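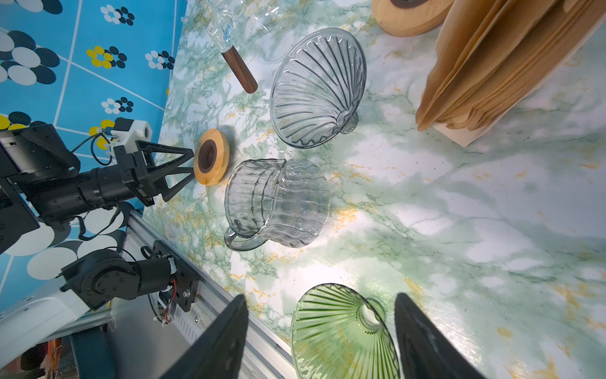

Jadumcombe Two-Arm Teaching Bench

If you have ever tried to explain to somebody over the phone how to fold a paper filter and seat it in a dripper, you already know why we like showing a robot a job by hand. The Jadumcombe bench is our complete setup for doing that with two arms at once. You move a pair of lightweight leader arms, the pair on the bench follows along, and every joint angle and every camera view is saved as you go.

We have been building these at our Okthorpe workshop for a good while now, and the current version is the one we would have liked to own when we started (our first had a foot pedal that stuck, and we still hear about it).

What it's good at

Small, fussy, two-handed household work. Our own favorite test is pour-over coffee, and we keep coming back to it when we tune a new bench. Clear glass is hard on cameras, paper filters are soft and like to stick together, and a dripper has to land on its stand fairly level. One arm usually steadies while the other places, so you learn very quickly whether your two hands are talking to each other!

The largest set we have recorded on a single bench so far is 3,571 demonstrations, spread over coffee, table setting and putting things back where they belong. A newcomer generally needs 20 practice runs before the recordings are worth keeping. Please do let people have those runs without the recorder on, they relax so much sooner.

Wrist views

Each following arm carries its own small camera close to the gripper, so the fingers are always in view along with whatever they are about to touch. We think this matters more than any other choice on the bench. An overhead camera is lovely for seeing where everything is, but it loses the last little bit of a placement behind the arm itself. 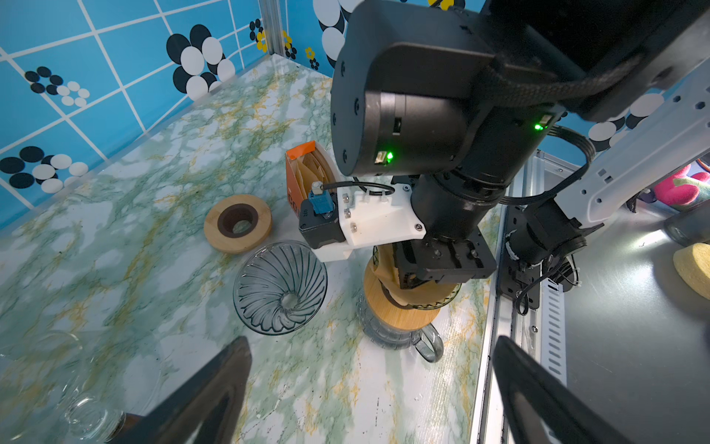 It also helps the person doing the teaching. With the wrist views up on a monitor you can work by remote control from across the room, or from the next building if your network is decent, and still judge when to let go. Most of our customers start out standing right beside the bench and drift back to a chair by the end of the first month, and both ways are perfectly fine.

What comes with it

Two following arms with parallel grippers
Two leader arms with finger triggers
Wrist cameras and mounting brackets
Aluminum extrusion frame
Godoy recording software, one seat
A spare set of gripper fingers
9 printed practice cards, easiest first

Glassware, coffee and filters are up to you. Buy glassware you won't mind replacing.

Ordering

Benches are built to order and ship from Brimcombe in two crates, the heavier of which weighs 80 pounds, so have a second pair of hands ready. The next batch leaves in June. Write to us with your table size and ceiling height and we'll send back a layout drawing before you commit to anything.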